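Laboratory diary, Iltau, 8/3/24

The Plukileck study of two-arm cable insertion has reached the point at which its method should be set down in full. The task is unchanged: one arm holds a telephone, the other brings a charging plug to its port. The data set now contains 2,408 recorded attempts, of which 134 were set aside during review for faulty timing between the camera streams.

The principal finding concerns the wrist cameras. The Jadia policy, trained on the head view alone, placed the plug near the port but was often at the wrong angle for the final approach. The same policy trained with the wrist views added made the correction before contact in most trials. Each version was given 200 trials under the same conditions. Lưu's earlier note had predicted a smaller difference, and its reasoning on occlusion will need to be revised — the gripper hides the port from the head camera for longer than was assumed.

Views from the head and wrist cameras:
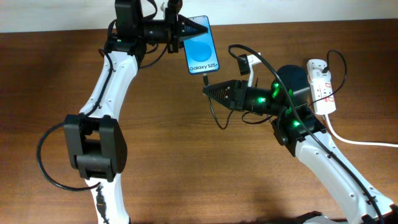
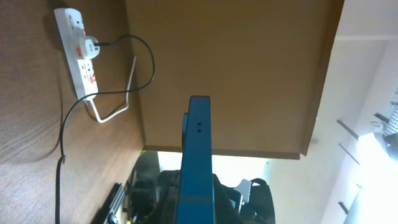
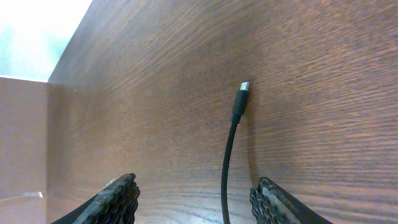
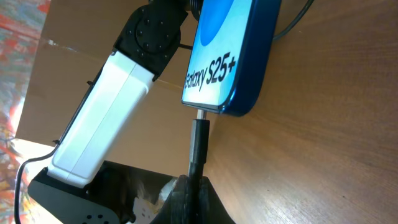

It was agreed that the position of the telephone should be varied more widely in the next series. The present starting positions are too alike, and a reader could fairly ask whether the policy has learned the task or the table. Attempts that end in a missed port will be kept and marked as such. The labelling guide is to be amended accordingly, with 2 reviewers assigned to each doubtful case.

The calibration record for the wrist cameras remains incomplete. It must be closed before any further training is begun — the August series cannot be compared with the earlier one without it.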